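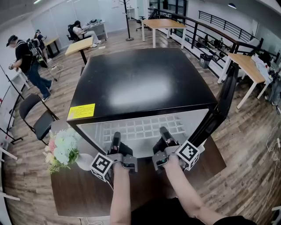 Figure 3.1 A yellow warning label on the top of a black cabinet with a glass front.

Chapter 3
Warnings and Where They Go

Before You Read

Think of a machine you use every week, such as a microwave, a copier or a lawn mower. Write down every warning you remember seeing on it. Then go and look at it. Keep both lists. You will use them in the exercise at the end of Section 3.1.

What You Will Learn

After working through this chapter you should be able to:
Tell the difference between a warning, an instruction and a notice
Choose a signal word that matches the seriousness of a hazard
Write a warning that names the hazard, the result and the way to avoid it
Decide where a warning belongs, on the product and in the manual
Test a warning on readers who have not seen it before

Key Terms
hazard, signal word, consequence, safety symbol, point of use, residual risk, overwarning

The Abugri Dryer

Ekua Gbeho was in her second month as a technical writer at Stuvis, a company that makes small appliances for kitchens and workshops, when she was given the manual for a food dryer called the Abugri. The dryer had been on sale for three years. It worked well and most buyers liked it. The service department, however, kept hearing from customers who had burned their fingers on a metal strip behind the door.

The manual had a warning about the strip. It was on page 30, in a section called "General Information," between a paragraph on cord storage and a paragraph on recycling the carton. It read:

Caution should be exercised in the vicinity of interior surfaces, as elevated temperatures may be present during and subsequent to operation.

Gbeho asked 25 customers who had called about burns whether they had seen this sentence. Three had. One of the three said he had taken it to mean that the food would be hot.

Her first draft of a new warning was short:

WARNING
Hot metal behind door. Can burn skin. Wait 30 minutes after shutoff before reaching inside.

She showed it to Fuseini Dramani, the engineer in charge of the dryer. He had no quarrel with the wording, but he asked two questions she had not considered. The first was whether anyone would really wait 30 minutes with a tray of finished apple slices in front of them. The second was why the strip had to be exposed at all. A plastic guard would cover it, and the next production run could include one.

The guard was added. A label was still needed, because the front edge of the guard left a narrow gap, and because thousands of dryers without a guard were already in people's homes. The final label went on the door frame beside the handle. The manual repeated it on page 3, next to the first step that told the reader to open the door, and again in the section on cleaning.

This chapter follows the same path that Gbeho and Dramani took. It starts with the hazard itself, moves on to the words, and then looks at placement and testing.

3.1 What a Warning Is For

A hazard is anything that can cause harm. A sharp edge is a hazard, and so are a heavy lid, a live wire and a bottle of drain cleaner. Designers deal with hazards in a set order. First they try to remove the hazard from the design. If it cannot be removed, they try to put a guard between the hazard and the user. Only when both of these have been done as far as is practical do they turn to a warning.

The danger that is left over after design and guarding is called residual risk. Warnings are written for residual risk. A writer who is asked to warn about something that could easily be guarded should say so to the design team, as early as possible and preferably in writing. Many writers, especially new ones, feel that this is outside their job. In a well-run company it is part of it. The writer is often the first person to go through the product step by step in the way a buyer will.

A warning is different from an instruction. An instruction tells the reader how to get something done: "Slide the tray in until it stops." A warning tells the reader that harm is possible and how to prevent it. The two are easily mixed up when both are written as commands. "Close the lid before starting the motor" could be either one. If the motor will not run with the lid open, it is an instruction. If the motor will run and can throw pieces of food or glass, the reader needs a warning.

A notice is different again. It concerns damage to property and not injury to people. "Do not use steel wool on the glass" is a notice. The glass may be scratched, but the person holding the steel wool will not be hurt.

Three Parts of a Warning

Most good warnings answer three questions.

What is the hazard? Name it in words the reader already knows. "Hot metal" is better than "elevated temperatures."

What can happen? State the consequence directly. "Can burn skin" tells readers more than "may cause injury," and they remember it longer.

What should I do? Give an action that a person can carry out. "Use caution" is not an action. "Wear gloves" is.

On a small label there may be no room for all three in words. In that case a symbol can carry part of the message. A drawing of a hand over wavy lines may stand in for the hazard, which leaves the words free for the action. Symbols have to be learned, however, and some are widely misread. Section 3.4 looks at several of these.

Color also does part of the work. Yellow, orange and red stand out against the black, white and gray used on most equipment, and readers tend to connect these colors with danger before they have read a word. Color should not be the only signal. Some readers cannot tell red from green, and a label that is copied in black and white loses its color entirely.

Too Many Warnings

Yayra Wumbei, who edits manuals for a garden tool maker in Kimulthorpe, keeps a hedge trimmer manual for use in training. It has 50 warnings before the first instruction. One says not to use the trimmer under water. Another says not to eat the battery. The warning about the blade, which keeps moving for several seconds after the switch is released, comes near the end of the list and looks exactly like the others.

This problem is called overwarning. Readers who meet a long run of warnings about unlikely events stop reading, and they miss the few that matter. Writers cannot always cut the list as far as they would like. Some warnings are required by law or by contract. But they can group the minor ones, move the serious ones to the point of use, and make sure that the signal word on each one is correct.

Exercise 3A

1. Take out the two lists you made before reading. Which warnings had you forgotten? For each one, note where it is placed on the machine and how large the letters are.

2. Rewrite the following sentence as a warning with all three parts: "Operators are reminded that fumes may be generated in enclosed areas." Assume that the product is a paint stripper.

3. Afshin Golestani has been asked to write a label for a folding ladder. The label area is the size of a playing card. The engineers have given him six hazards. Explain how he should decide which ones go on the label and which go only in the manual.

4. Find a notice that has been labeled as a warning, or a warning that has been labeled as a notice. Bring a copy to class.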